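Review: Skileck Bench Arm with the Savora teaching package
February 2023

The Skileck is a single-arm tabletop robot with a two-finger gripper and a small camera at the wrist. Savora is the software sold with it, and it is the reason most buyers look at the arm in the first place. A task is taught by moving the arm through it by hand, repeating that until the software accepts the set, and then correcting the runs that go wrong. No code is written at any stage.

I tested the pair at Aguirre, a contract packing shop that puts together sample kits for paint and flooring suppliers. The work is small-batch. A kit order may call for one insert in the morning and a different one after lunch, and the items are light, dull and easy to put in the wrong pocket. Fixed automation was quoted twice in past years and turned down both times, as the changeover would have eaten the gain.

Setup

Unpacking, mounting and calibration took 48 minutes with two people. The base plate bolts to any flat table. The supplied clamps are adequate on thick tops and poor on thin ones. The power supply is separate, heavy, and has a short lead, so plan the outlet before the table.

Calibration is run from the Savora screen and asks for the camera to be pointed at a printed card in several positions. The instructions for this step are clear. The instructions for the step after it, where the work area is defined, are not. One diagram shows the arm from the left and the text beneath it refers to the right.

Teaching

Savora recommends starting on a practice surface before any real product is used, and I agree with the recommendation. A whiteboard laid flat and held with binder clips works well. A target area can be drawn on it in marker, wiped off and drawn again somewhere else, and a foam-like block is a forgiving thing to pick up. The exercise is to get the block from the open board into a circle.

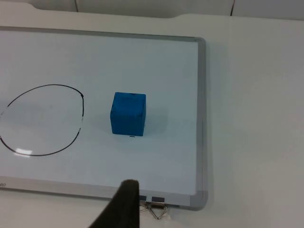
The software wants 30 demonstrations for a task of this kind. It will accept fewer and warns when it does. Quality matters more than the number suggests. Demonstrations given by someone who hesitates, regrips or changes approach partway through produce an arm that does the same. Purificación Montes, who has packed kits at Aguirre for years, gave the cleanest set of anyone, including me. Her moves are short and she does not correct herself. The arm trained on her set placed the block inside the line far more often than the arm trained on mine.

Two weaknesses showed up at this stage. Glare on a glossy surface confuses the wrist camera, and turning off one overhead light improved results more than any setting in the menu. Worn marker lines are also a problem. If the line has broken up, redraw it before recording, or the software may treat the gap as an edge.

Performance on product

On real inserts the arm is slower than a person. With flat card samples the gripper needs a raised edge, and we ended up making a simple tray with a lip. Once the tray was in use, the arm ran unattended for long stretches on a 3,000-kit order, loading one of the five pockets in each kit while the packers filled the others.

Misplaced inserts were rare. Missed picks were common, and the arm handles them badly. It tries twice, stops, and flashes an amber light that is hard to see from the other end of the line. An audible alert can be enabled, but the setting is buried under "Session" and resets when the software is updated.

Effect on the work

The brochure talks about freeing up staff. At Aguirre the headcount on the line did not change during the test. The content of the job did. One packer per shift became the person who teaches, checks and restarts the arm, and that person packs less. Management had not accounted for this in the rate targets, and for the first stretch the arm's minder appeared on paper as the slowest packer in the building. Maite Barroso, the line lead, had the targets split by role after that, which settled most of the complaints.

The packers' opinions were mixed. Most were glad to be rid of the first pocket, which means reaching across the belt all day. Several disliked working to the arm's pace when it sat upstream of them, so it was moved to the end of the line. There was also a fair question about pay. Teaching the arm well is a skill, the recordings stay with the company, and the job grade was written before either was thought of. Aguirre plans to review the grade in April. Buyers should raise the matter before delivery.

Compared with the Grullar

The Grullar desktop arm is the obvious alternative. It is faster and its gripper is better on thin stock. It also has to be programmed through a block editor, and every changeover at Aguirre would have gone through the one technician who knows it. With Savora, packers did the changeovers themselves after a morning of practice. For long runs of one product I would choose the Grullar.

Faults noted

The gripper pads pick up dust and need wiping each shift. The wrist cable rubs against the housing at full rotation. Saved tasks cannot be renamed, only copied under a new name and deleted. Support answered by email within a day and sent a replacement cable sleeve at no charge.

Recommended for small-batch work, provided the hours spent teaching are budgeted as hours worked. Check the length of the power lead.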